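Flesside radio documentary box set, reviewed

I bought this one in December for the long drive out past Parkum, all 34 episodes of it, and I'm so glad I did (my partner is less glad, having heard most of it twice!).

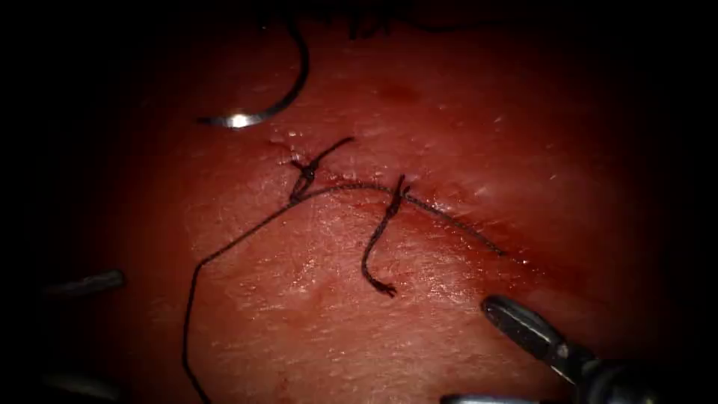
The series follows a town through its civil war, checkpoint by checkpoint, and it's at its very best when it lets the neighbours talk – the baker who paid two militias at once, the schoolteacher keeping her register of 938 pupils through the shelling. The Mellell ceasefire episodes drag a bit, and the box is flimsy for the price. I'd have loved a decent map too, as I kept losing track of who held which side of the river. Still, it's gone straight back in the glovebox for the trip home.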